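Section 4. Receiving and Storing Concentrates

This section applies to all sites that use the Wullilex dilution station, Model 744, with bottled concentrate. It should be read together with Section 3 (Mounting and Water Supply). Staff who have not completed the site induction should not carry out steps 4.2 through 4.4 alone.

4.1 Before a delivery

1. Clear the lower shelf of the storage cabinet and wipe it with a damp cloth.
2. Confirm that the cabinet lock works and that the key is on its hook.
3. Place the stock record, Form 1091, on the clipboard inside the door.
4. Check the expiration dates of any bottles left from the previous order. Move these to the front.

Note: Sites supplied from the Henencombe depot receive concentrate in cartons. Sites supplied by Berhe receive it on open trays. The steps are the same for both.

4.2 Checking bottles on arrival

1. Set the carton or tray on a level table, away from food and drink.
2. Compare the product name on each label with the name on the delivery note.
3. Look at the cap and any outer wrapping for tears, gaps or residue.
4. Tilt each bottle slowly and look for liquid at the neck and around the base.
5. Enter the lot code on Form 1091 and initial the line.

Bottles should be handled over a table at all times. Keep one hand near the cap and the other at the lower end, so that the label can be read and the weight stays supported.

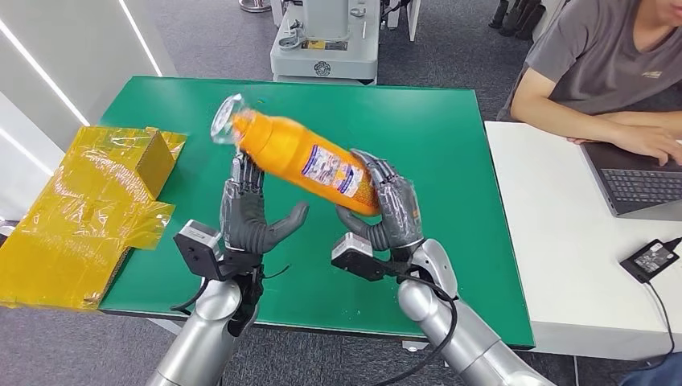 Figure 4-1. Bottle held at both ends, with the wrapping in place over the cap.

A bottle that fails any check is to be placed upright in the reject tub and reported to the supplier on the same working day. Do not return a rejected bottle to its carton. If the label cannot be read, treat the bottle as rejected, even when the rest of the delivery is in order.

CAUTION: Do not open a bottle to identify its contents by smell.

4.3 Placing bottles in the cabinet

1. Store all bottles upright with the labels facing out.
2. Keep acid products on the lower shelf and alkaline products on the upper shelf. The two groups must not share a spill tray.
3. Leave the outer wrapping on until the bottle is needed at the station.
4. Close and lock the cabinet.

The cabinet temperature should not go above 90 degrees Fahrenheit. In sites where the cabinet stands next to a boiler or an outside wall, read the thermometer at the start of each shift from the beginning of September until the end of the warm season - local managers may set a longer period.

4.4 Loading the station

1. Turn the station selector to OFF and close the water valve.
2. Put on gloves and eye protection.
3. Remove the wrapping and discard it in general waste.
4. Unscrew the cap and fit the pickup tube, part 149. Tighten by hand only.
5. Seat the bottle in the bracket until it clicks.
6. Open the water valve, then turn the selector to the product required.

Note: The first fill after a bottle change may be weak. Discard it down the service sink and run a second fill before use.

CAUTION: Never combine the remains of two bottles, including bottles of the same product. Part-used bottles are to be run down at the station or returned through the Trostonska collection.

4.5 Records

Completed copies of Form 1091 are kept in the site binder behind the safety data sheets. Earlier versions of the form remain valid for stock already entered on them and should not be copied out again.

Section 4 last revised January 28, 2026. Continue to Section 5, Routine Cleaning of the Station.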